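Search tickets... Go

Ticket 660: Free spins on Narkemach paid nothing
Opened by: Daryna Dovhaniuk
Product: Atton casino, slots
Opened: April 2018
Status: Open

Player's report
I took the offer of 80 free spins on Narkemach. The game went through all of them, the win meter showed 400 at the end, and then my balance was exactly what it was before I started. I've read your page on bonus funds twice. It says winnings are "added straight away". They weren't.
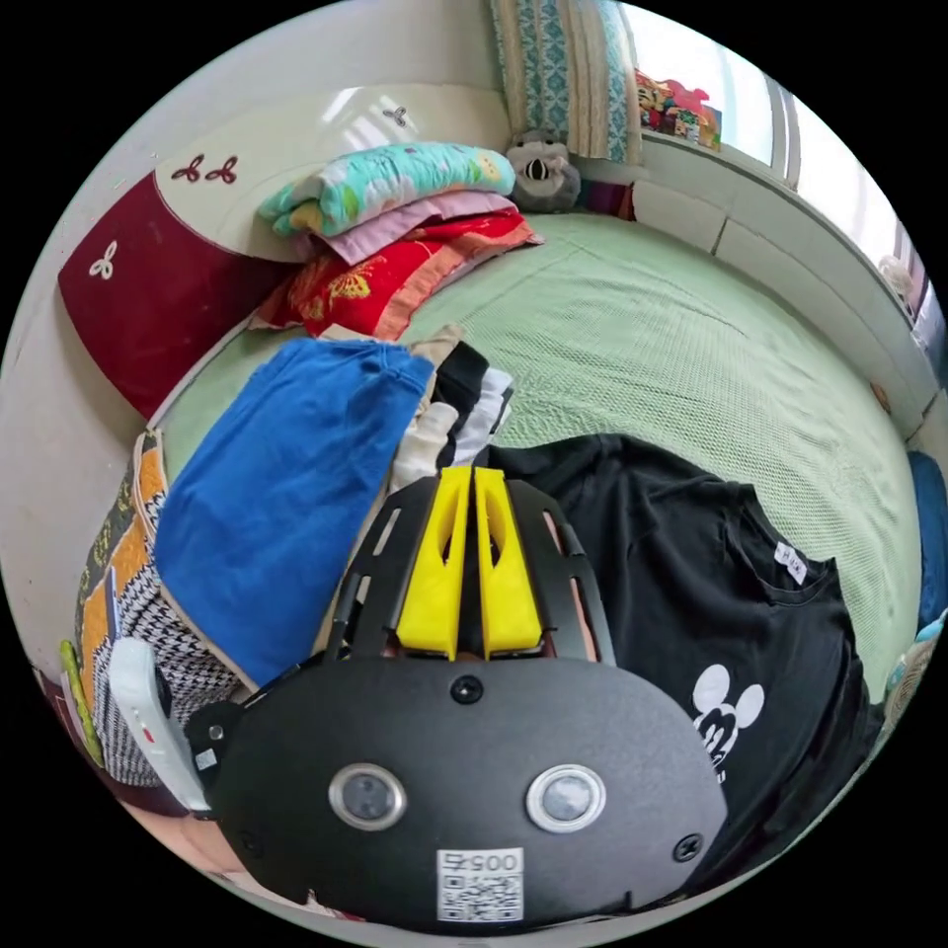 I was told in chat to clear my browser data and log in again. I did, and it made no difference. I don't see how my browser could be holding on to winnings in the first place, but fine, it's done.

Update 1 - support
We have asked Kvam, who make the game, for the round history. In the meantime please try another browser and check that the Radier wallet is set as your main one.

Update 2 - player
Radier has been my main wallet since I joined. Tried a second browser, same balance. I also opened Narkemach on my phone and the free spins offer is marked "used", so something on your side clearly knows I played them.
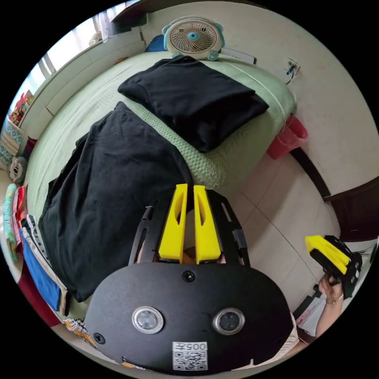
Black T-shirt folded on the bed, desk fan behind

Steps tried so far

1. Cleared browser data, logged out and in. No change.

2. Second browser. No change.

3. Phone app. Offer shown as used, no winnings in either the cash or bonus line.
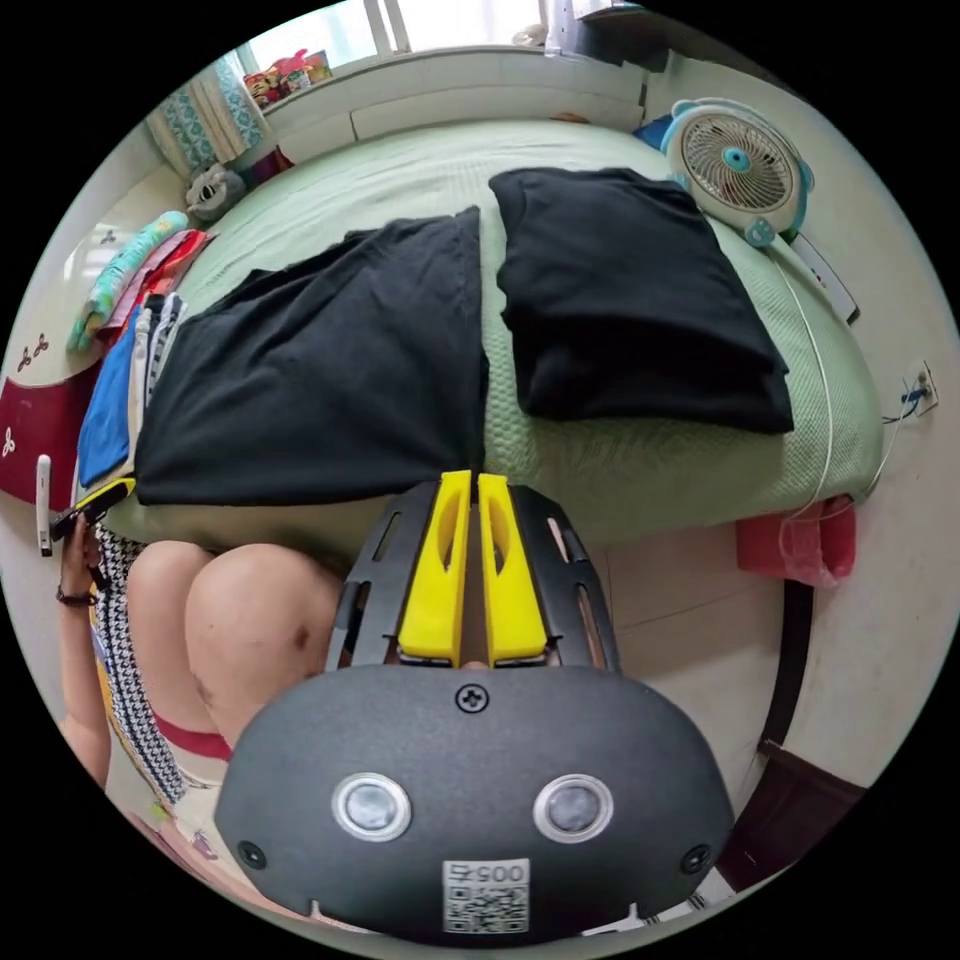

4. Downloaded the account statement. It lists the offer being accepted, then nothing until my next deposit.

Update 3 - support
Kvam confirm the round finished with a win of 400. Their log shows the result was sent to Radier nine times and timed out each time. Passed to the wallet team, who think a recent change to bonus limits may be involved.

Update 4 - player
"May be involved" is what I was told about the browser. If Kvam can see the win, and you can see that Kvam can see it, I'd like it credited now and the cause looked for afterwards. 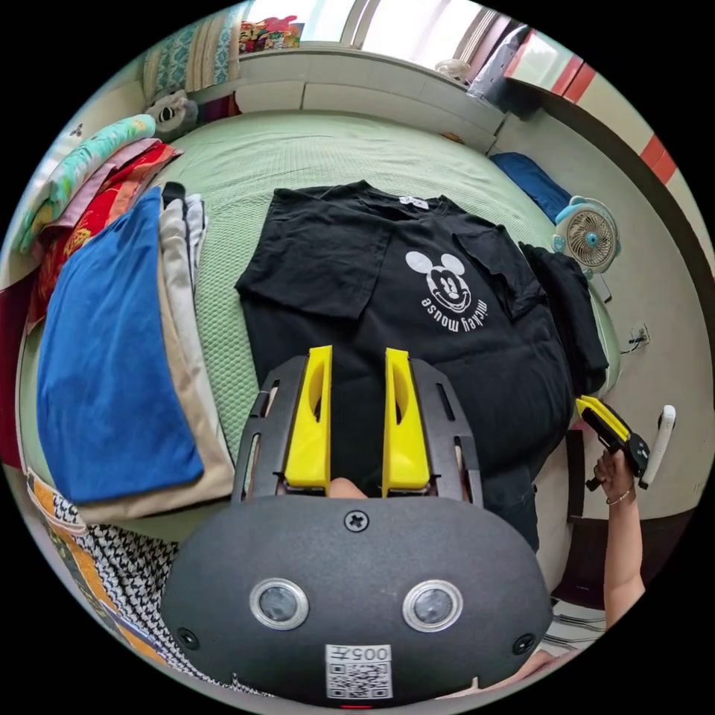 I'd also like to know whether the wagering clock is running on money I haven't got. The terms don't say, and chat gave me two different answers.

Update 5 - support
Winnings added by hand to the bonus line. Wagering period will start from the credit. Please confirm.

Update 6 - player
I can see it. Leave the ticket open until the wallet team say what went wrong. I won't be taking another spins offer before then.

Back to top | Contact support | © Atton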